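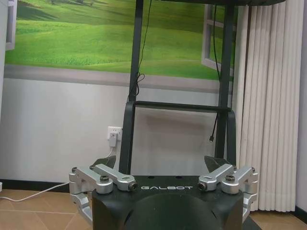
According to Amândio Barreto, a robot only needs to be wrong in the same way twice before you can teach it something. I'd gone to Zilura to hear about the Stirketetti method, and he'd got that line out before I had my coat off!

The idea is simple enough that I'm a bit cross I didn't think of it. Most teams show their machine a job over and over, say 200 times, and hope it copes. Amândio's lot show it 60 good goes, let it try alone, and then step in only at the moment it slips — a person takes over, puts the grip right and hands control back. Those little rescues count double when the model is trained again.

On the towel-folding test it managed 79 per cent after 2 rounds of this (the plain version, taught with all 200, got stuck well below that). Corners are still a pain. So is anything shiny, and he pulled a face when I asked about spoons.

I had a go at rescuing it myself and was far too quick — I kept grabbing control before it had done anything wrong. Apparently everyone does that on their first morning. The next trials are at Dadari in April, with shirts from Morais, buttons and all.

Print this article | E-mail to a friend
Search: enter keyword Go
Contact us | Copyright, all rights reserved | Back to top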